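Push button

A push button is a simple switch worked by pressing it with a finger, a palm or a foot. Most consist of a cap, a spring and one or more electrical contacts held in a housing. Push buttons are found on doorbells, lifts, machine tools, kitchen appliances, pedestrian crossings, quiz games and toys. This article deals mainly with the larger kind that has a domed or mushroom-shaped cap.

Terms

The part that is touched is called the cap, head or actuator. The part that holds it is the housing, or the base where the button stands on a table. Makers' catalogues often speak of the operator (the cap and its moving stem) and the contact block (the switch itself) as separate items, as the two are commonly sold apart and clipped together.

Working

Pressing the cap moves a stem against a spring. The stem closes or opens a pair of contacts. In a normally open button the circuit is broken until the cap is pressed. In a normally closed button it is the other way round, and pressing the cap breaks the circuit.

A momentary button goes back to its first state when released. A latching button stays down until it is pressed a second time, twisted or pulled. Doorbells are momentary. Many desk lamps have latching buttons.

The distance the cap moves is known as its travel. Small buttons on electronic goods may have very little travel, while a large domed button moves far enough for the user to feel it clearly. Some have a click made by a snap spring. Cheaper ones have a rubber mat under the cap in place of the spring, which gives a softer press and wears out sooner.

Cap shapes

Flat and recessed caps sit level with or below the edge of the surround and are hard to press by accident. Raised caps stand above it. Mushroom caps are wider than their stem and can be struck with the flat of the hand. Domed caps are rounded all over, usually in moulded plastic, and are common in arcade cabinets and on table-top buzzers.

In his handbook on small switches, Thomas Fabbri groups domed caps by how much of a sphere they make up, from the shallow "lens" to the full half ball. The Koltent range of hobby buttons followed the same grouping, and its largest model had a cap 80 millimetres across. The terms are not widely used outside the hobby trade.

Colour

Red is generally used for stopping and green for starting. On machinery, a red mushroom head on a yellow background marks an emergency stop. Away from machinery, colour has no fixed meaning, and red is popular for buzzers and novelty buttons simply for being easy to see.

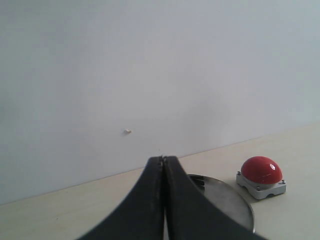 White, black and grey caps are used for functions that need no special warning. Lit buttons have a clear or tinted cap with a lamp or LED beneath it, and the colour may change to show whether a circuit is on.

Housings

A panel button is fixed through a hole and held by a nut from behind. A table-top button has its own base, which must be heavy or wide enough not to tip when the cap is hit off centre. Rubber feet are often added. Square bases are easier to line up in rows, as on quiz sets, and round ones take up less space. Bases may also be moulded with recesses for screws, cables or a battery cover.

Care

Caps can be wiped with a damp cloth. Solvents may cloud a glossy finish. A button that sticks usually has dirt between the cap and the surround, and the cap of many types can be unscrewed or unclipped for cleaning. Contacts that have gone dull are replaced along with the block.

See also

Bell push
Foot switch
Rocker switch
Toggle switch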